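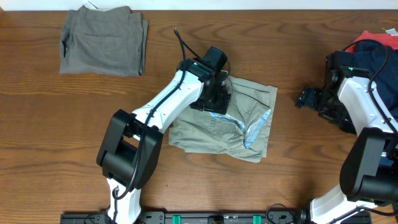 Gray trousers done, green shorts still in progress.

Jul 5, 2019

Packing day, or the day before packing day, which I have been calling packing day since breakfast so as to feel ahead. The bus to Dirncombe goes at an hour I would normally only see from the other side. I have rented a room above a bakery for 7 nights, and the listing says "lively mornings," so I expect to be woken by trays.

The argument with myself this time is about the suitcase. The old Premo has one good wheel and one that goes its own way, and in June I swore I'd replace it. Then I saw that a new one in the same size was $151 and decided the bad wheel gave me exercise. It is now open on the bed with a hairbrush in it. I put the hairbrush in first every time and then need it.

Clothes: the gray trousers are coming in case Dirncombe has a restaurant. The green shorts are coming because it's July. I own another pair that fits better but the pockets are so shallow that I once lost a house key, a bus pass and half a granola bar on one walk. I also put in a sweater, took it out, checked the forecast, and put it back. The forecast is for 84 and sunny. I know what the coast is like.

Books are the real trouble. I've been on page 781 of the same history of canals for so long that the bookmark has left a dent. It weighs as much as a small ham. If I bring it I won't read it, and if I leave it I'll spend the week telling people I'm in the middle of it. Brought it. Also brought two thin mysteries, which I'll finish by the second night.

Went down to Tavero for sunscreen and came home with sunscreen, a travel clothesline, and a tin of mints shaped like a lighthouse. The clothesline claims to hold "a family's worth." Of what, it doesn't say.

Still to do: stop the mail, water the fern, find the charger for the Kioko (it has its own plug, like nothing else on earth), eat the three peaches or give them to next door. Ate one peach while writing this. The page is a bit sticky now.

Alarm set. Second alarm set. Hairbrush back out of the case.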